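Housekeeping and Room Care, Level 2
Handout 8: White rooms (walls, worktops, pale surfaces)
Notes by Fitzgerald Szabo, Tokuvbridge evening centre

Read before the practical. Bring the Kirnier booklet, p. 289 is the stain table. If you missed last week get the dusting notes off somebody.

Recap. Order of work is top to bottom, dry before wet. Ceiling edges, walls, ledges, tops, then floor. Most of you did the floor first in the November test and lost marks for it.

Why white rooms get their own handout: people like them becuase they look clean. They show everything. Scuffs at hip height, finger marks round switches, grey line where a chair back rubs. A bright room also hides things when you look straight on. Glare. Get your head down near the surface and look along it, towards the light. Then the other way. You will find smears you swore weren't there.

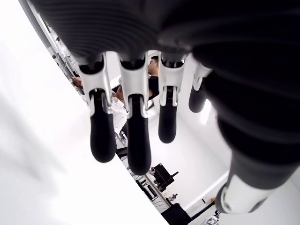
Fig. 1. Bright, mostly white room, pale surface close to on the left.

Walls. Dry duster first, always. Then damp cloth, wrung hard, plain water. Start low and work up if washing the whole wall (yes, opposite to dusting, runs of dirty water mark a dry wall and are a pain to get off). Rinse cloth often. Matt paint: dab, don't rub, it goes shiny. Gloss and satin will take more.

Worktops and tables. Clear everything off, everything, no wiping round the kettle. Crumbs into hand, not on to floor. Washing-up liquid, one drop in the bowl. Wipe in overlapping strips, long way of the table, then do the edge and just under the edge. Under the edge is where sticky fingers go. Dry with a second cloth or you get tide marks.

Cloths. White or pale ones for this work, coloured can bleed when new. The Edex packs in the store are fine, 100 to a box, take what you need and sign the sheet. Poirier cream cleaner is for sinks ONLY. It scratches painted wood and dulls plastic tops.

Marks that won't shift
Pencil: soft rubber, gently.
Crayon: warm soapy cloth, be patient, several goes.
Grease: drop of washing-up liquid neat, leave a minute, rinse.
Ink: test a hidden corner first. Then ask me.
Mould: stop and report it, dont scrub.

For next session: pick one pale wall or table at home. Look at it in daylight and again at 8 in the evening with the lamp on. Write down which marks show when. Half a page is plenty. Put your group code on it (ours is 893) and leave it in the tray by the sink.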